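Sunholm Residence Introduces a Shared Approach to Laundry and Room Care

When Young-sook Nam was appointed head of household services at Sunholm in July, she asked to spend her first week in the bedrooms and not in the office. The residence houses families on short and medium stays while they look for permanent homes in Bistville, and most of them arrive with more belongings than their rooms were designed to hold.

"The written guidance assumed that every family had a dresser, a closet and a free table," Ms. Nam said. "What they had was a bed. Everything was being sorted, folded and stacked on the bed, so we decided to begin there."

The revised guidance, which runs to 7 pages in place of the former 76, treats the bed as the main work surface of the room. Residents are advised to make it fully before bringing in clean laundry, to lay out one kind of garment at a time, and to fold the heavy pieces last. Fleece, according to Ms. Nam, causes more difficulty than any other fabric.

"It is bulky, it slides, and it will not keep a crease," she said. "We suggest holding it out at full length, letting it hang straight, and then laying it down in a single motion. Jeans are easy by comparison. They stay where they are put."

Caradog Trevor, who manages the Troncoso wing, was at first doubtful that the residence should offer any advice on folding. His concern was that families would take it as criticism.

"People have their own habits, and they are entitled to them," Mr. Trevor said. "I changed my mind when parents began asking for the sheet themselves. They wanted a way to get the bed clear by evening so that someone could sleep in it."

He noted that the residence's laundry room handled 2,865 loads last year, and that items left behind in the dryers have become less common under the new arrangement. Each family is now given three cloth bags, marked for wear, for linens and for storage. The bags were sewn by Flalline, a local workshop, and may be kept when a family moves out.

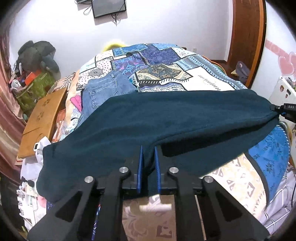

What should a family do with clothing that is out of season?

"Wash it, dry it completely, and put it in the storage bag with the heaviest pieces at the bottom," Ms. Nam said. "If the bag will not close, we can keep a second one in the basement for the length of the stay."

Toys are handled separately. The guidance makes no rule about soft toys on beds or shelves, and Ms. Nam does not intend to add one.

"Children should be able to see their things," she said. "A room can be in good order and still look lived in."

The guidance sheet is available at the front desk of each wing. Residents who would like a household services visit may request one on Monday mornings.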